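Kadent Club Students Learn Robot Arms the Slow Way

Thabiso Kruger does not let new members of the robotics club at Oltthorpe write any code for the first two meetings. They get a sheet of graph paper and a pencil, and they draw the table.

"They hate it," he says. "Then in week three they send the arm straight through a shelf, and they go back and look at their drawing."

Kruger has run the club for five years. It meets after classes in a second-floor computer lab, and it started with eight students and a box of hobby servos left over from a physics course. The servos are still in the closet. Most of the work now is done in simulation, on the lab computers, and this year the whole club is working on one project, which they call Kadent.

The idea came from a student whose mother works in a parts warehouse in Trededberg. The students wanted to know how hard it would be for a robot arm to put away and fetch the kind of things that pile up on a bench there. They built a virtual room with a table, a rack, some bins and a few loose objects, and gave themselves until June to get the arm working reliably in it.

"I told them to pick one table and stay with it," Kruger says. "Every year somebody wants a whole factory. You can spend the full year making a factory and never pick anything up."

The students divide the work by object. One group has the green bins, another has the cases on top of the rack, and two students have spent most of the spring on the yellow bar. Kruger says the bar gave more trouble than anything else in the room. It is long and narrow and lies at an angle, so the wrist has to turn before the fingers come down on it.

"If you're a few degrees off, one finger lands on top of the bar," he says. "The first version did that over and over. They thought the gripper was broken. It was a sign error in the wrist angle – a minus that should have been a plus."

The rack is the other problem. The bar starts out right beside it, and a path that works well for the fingers can still drive the wrist into the frame. The students now plan every move with a stop point over the table, where the arm has to be clear of everything before it goes down.

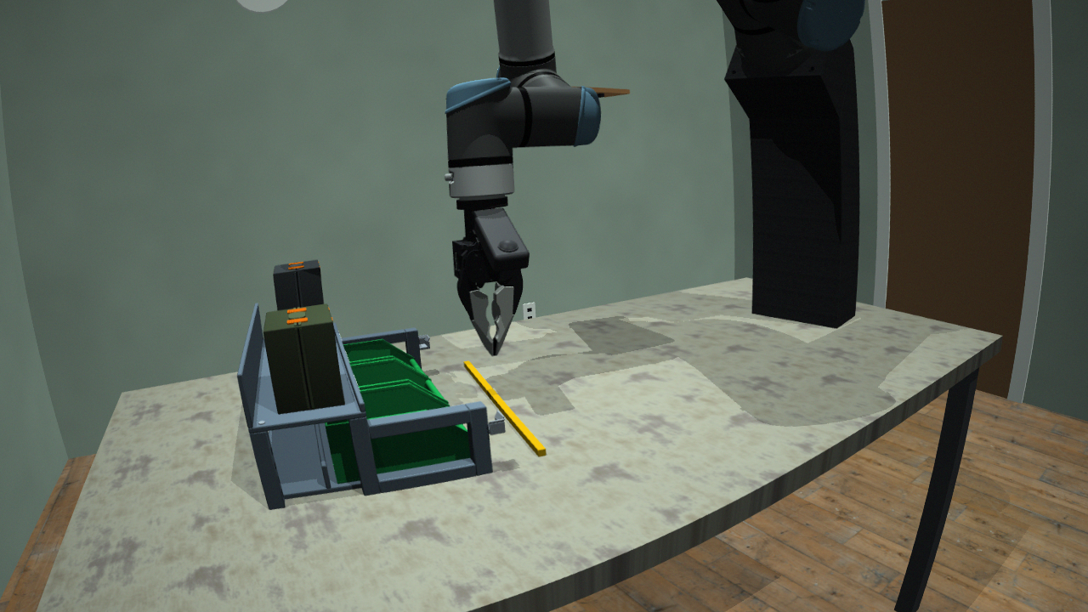 Keeping score

Every attempt is logged. So far the club has recorded 1,870 runs, most of them started at the end of a meeting and left going on the lab machines. A run counts only if the object ends up where it was supposed to go and nothing else on the table has moved.

"That second part was their rule," Kruger says. "I would have been easier on them."

The logs go into a shared spreadsheet with a column for notes. He reads the notes before he looks at the results. "Some kids write 'failed.' Some kids write 'left finger touched first, bar rotated toward the rack.' I can help the second kid in a minute."

Money is not much of an issue. The club gets $400 a year from the school, and this year it went to a graphics card and a few reference books. Kruger would like a real arm at some point but is in no hurry.

"A real arm means one person drives and everyone else watches," he says. "On the computers they can all be wrong at the same time."

The students will show Kadent at the Dwivedi student fair in June. They plan to run it live, starting with the bar. Kruger has asked them to bring the graph paper drawings too, and they have agreed to bring one.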